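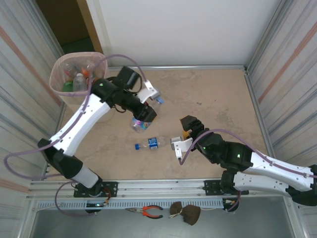

How Two Robot Arms Learn to Tidy Up Bottles

Picking up an empty bottle is easy for you. You look at it, reach out, close your hand and drop it in the basket. You probably don't think about it at all. For a robot, each of those parts has to be worked out.

The students in the Killwood robot club have spent this school year on that job. They meet after lunch, and their coach is Cristóvão Quintela. The project is called Tolletti.

What the arms are made of

Each arm is a chain of stiff parts called links. Where two links meet there is a joint, and a motor makes the joint bend. Your own arm has joints too: the shoulder, the elbow and the wrist.

At the end of each arm is a gripper. It works like a thumb and one finger. It can open and close, and that is all. The cables carry power and messages out to it. They have to be long enough to let the arm stretch, so they hang in big loops.

Standing up or lying down?

Bottles don't all sit the same way. Some stand up, and some lie on their side. A standing bottle can be reached from overhead, near the cap. A bottle on its side is harder. It can roll if the gripper bumps it, and the gripper has to be turned so that its jaws go across the bottle. If they line up with it the long way, they close on nothing.

Clear plastic is a problem as well. A computer looking through a camera sees what is behind the bottle almost as well as the bottle itself. Labels and colored caps help, because they stand out.

Practice

The club doesn't write a rule for every bottle. A student steers the arms through the job by hand, and the computer saves every movement. Then they set the bottles out differently and do it again. By February they had 600 saved tries. The computer studies them and looks for what the good ones have in common.

Sharing the space

Two arms can reach more places than one, but they can also crash. The club's rule is that if both arms want the same spot, the left one goes first and the right one waits.

The contest

In spring the club takes Tolletti to the Estton Games. Each team gets 10 minutes to put every bottle in the basket. A bottle that falls over can still be picked up. A bottle that leaves the work area is out. Teams get three runs, and the best one counts.

Words to know

Link: a stiff part of a robot arm
Joint: the place where two links meet and bend
Gripper: the part that grabs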